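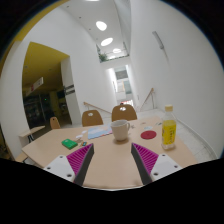 Slide 2: The table by the kitchen door

(Wait for them to settle. Water!)

So this is the table I go on about. Everyone at the Varketcombe office has one – the place where things land. A mug, a bottle of something, bits of paper, a sticker or two from goodness knows where. I used to walk past ours with my eyes half shut.

Then Amanuel Wubshet asked me how long I'd need to clear it. I said an hour. He gave me 15 minutes and went off to make tea, cheeky man.

My way of doing it, and do pinch it:

Mugs first. They're big, they've got a home, and you feel better straight away.

Bottles next. Pick each one up and look at how much is left before you decide anything. I've poured away half a drink more than once and had to say sorry.
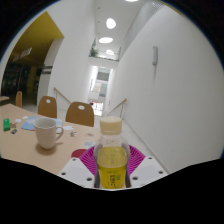
After that it's the papery stuff, and I'm slow at this (ask Anatole Gautier, he's watched me read a receipt twice). One pile to keep, one for recycling, and the stickers go in an envelope for the Pasier lot, who love them!

Pause – hands up who has a table like this at home?

If we're running late, skip the Cloritz story and go to slide 3.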